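Dual-flush toilet retrofits and cistern leaks: frequently asked questions

Maintained by Yakubu Akande, technical support, Zukholm Plumbing Supplies. Last reviewed in September.

Which toilets can be converted to dual flush?

Most close-coupled and wall-faced suites with a bottom-entry or side-entry cistern can be converted, provided the outlet hole in the base of the cistern matches the valve body. Measure the hole with the cistern empty. Concealed cisterns need a separate kit and are not covered on this page.

I have an older single-flush toilet. Will a half flush clear the pan?

Not reliably. The pan and cistern are designed as a pair. A pan made for a large single flush often has a deeper trap and a wider water surface, and a reduced volume may leave solids or paper behind. If the half flush fails to clear the pan after the float has been set correctly, replace the whole suite. Raising the half-flush volume until it clears usually takes away most of the saving.

What is the difference between the Dameo and Grarkon valves?

The Dameo is a cable-operated valve. It suits cisterns where the button does not sit directly over the outlet. The Grarkon uses rigid push rods and needs the button hole centred over the valve. The rods are trimmed to length on installation. Both use the same seating washer, part 116.

How do I tell whether the cistern is leaking into the pan?

Dry the back of the pan with toilet paper, then lay a fresh strip against the porcelain below the rim. Leave it for 30 minutes without flushing. If the strip is wet, water is passing the outlet washer or going down the overflow tube. Food colouring in the cistern gives the same result and is easier to see on a white pan.

The strip was wet. Is it the washer or the overflow?

Take the lid off and look at the water level. Water at the lip of the overflow tube points to the inlet valve, which is either set too high or failing to shut off. If the level is below the lip, suspect the outlet washer. Turn the isolating tap off and mark the water line in pencil. A level that falls with the tap off confirms the washer.

How much clearance do I need around the cistern?

Enough to lift the lid straight up and withdraw the valve body. The Dameo valve needs 300 mm of free height above the rim of the cistern. Shelves fixed lower than this have to come down before the valve can be removed. Cabinets beside the toilet are not a problem as long as the isolating tap can still be reached by hand.

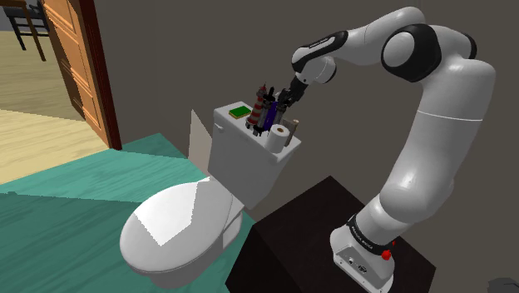
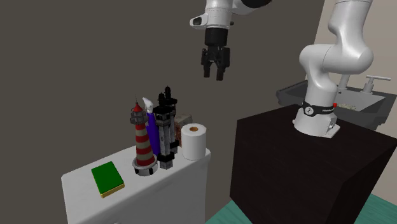 Bathroom interior, computer-rendered views.

Can I store things on the cistern lid?

Light items do no harm to the lid, but they have to be cleared each time it is lifted, and small objects tend to end up in the pan. Do not place anything against the button. Sustained pressure on a Grarkon button holds the outlet partly open and the cistern will run continuously.

Do I need a licensed plumber?

That depends on where you live. In many areas a householder may replace a washer or other parts inside the cistern, while work on the supply line or the pan connection is restricted to licensed trades. Check with your local plumbing regulator before starting. Zukholm does not issue compliance paperwork.

My isolating tap will not close fully. What now?

Turn the water off at the meter and flush to empty the cistern. Do not put a wrench on the tap handle. Older taps shear at the spindle, and the leak is then on the mains side. Have the tap replaced at the same visit as the valve.

Can I use in-cistern cleaning tablets?

No. Chlorine tablets harden the outlet washer and attack the cable sheath on the Dameo. Damage from tablets is excluded from the warranty on both valves.

What does the Ekwueme inlet valve add?

It is a quieter bottom-entry inlet with a delayed fill, so water does not enter while the outlet is open. It is sold separately and works with either outlet valve. Fit the supplied filter in the tail. On tank or bore water the filter should be rinsed every six months.

Are parts available for valves made before 2000?

Washers, yes. Cables and push rods for those models have been discontinued, and the complete valve has to be replaced. Send us the number moulded on the side of the valve body, along with the diameter of the outlet hole in millimetres.

How do I return an unused kit?

Kits can be returned unopened with proof of purchase. Opened kits are accepted only if the seating washer is still in its sealed bag. Returns are processed on Monday.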